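Slide 4 – why Poltomau stopped conceding

Last season they let in 40 goals, most of them from wide crosses. Thérèse Carrier moved to a back five in July and told the fullbacks to stay home.
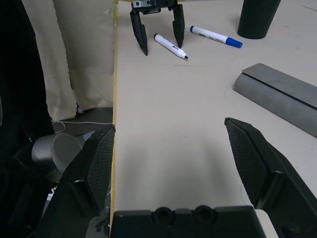
The cost shows up at the other end. Only 19 goals scored, and Virág has two of them. Pause here, ask who watched the MacKinnon match.

Slide 5 – midfield

Wong sits deeper than she did at Pritia. She wins the ball early and plays it square – dull to watch, but the defence gets time to reset. Skip the passing map if we're running behind.

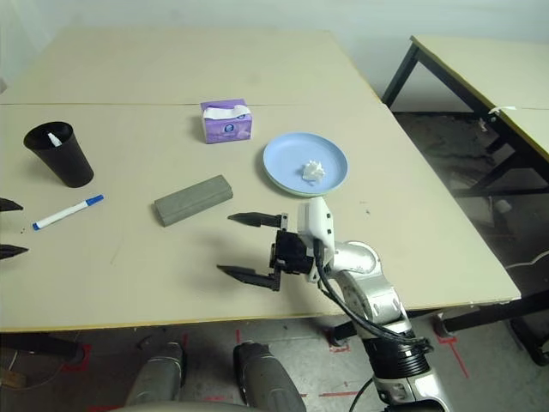
Marker and black cup on the work table.

Hand over to Darlene for questions.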